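Section 4. Rehearsing your first pick in the simulated bedroom

You've got the arm talking to the workshop computer, so now comes the fun part! Before the real Conau arm goes near anything breakable, run the whole job in the simulator. It costs you nothing but time, and you can wreck as many pretend ornaments as you like.

4.1 Load the room

1. Start the simulator and open the bedroom file from the Stuvetti room pack.
2. Wait for the shadows to load. On our older shop computer this takes 41 seconds.
3. Look over the big stretch of floor between the bed, the armchair and the tripod. You'll want it clear for driving the base.
4. Save the room under a new name.

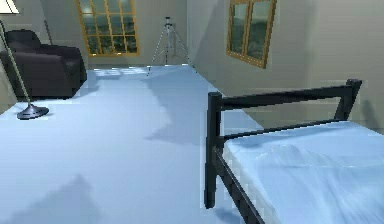 Sheyla Lozano: I skipped step 4 and saved my changes right over the original room. Can you move it up to the top, or put it in capitals?

Note: SAVE UNDER A NEW NAME FIRST. If you've already saved over the original, load the pack again and start at step 1.

4.2 Approach the figurine

1. Drive the base up to the wooden table and stop.
2. Set arm speed to 8 percent. Slow is great here - you get to watch every joint do its thing.
3. Open the gripper fully before you move it forward.
4. Bring it in low, toward the base of the figurine. The pointed tip on top makes a poor place to grab.
5. Stop short and check the finger from a second view.

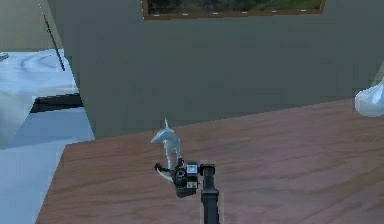 Leidy Huaranga

Caution: glassy objects are hard to judge for depth, on screen and on the bench. If you can't tell how far off the finger is, back up 97 mm and come in again.

6. Close the gripper a little at a time until the contact light comes on, then lift straight up.
7. Repeat until you get eight clean lifts in a row. My first set took most of a February evening, and I loved it!

Note: keep the log file. You'll load it in Section 5 when you set the grip limit on the real arm.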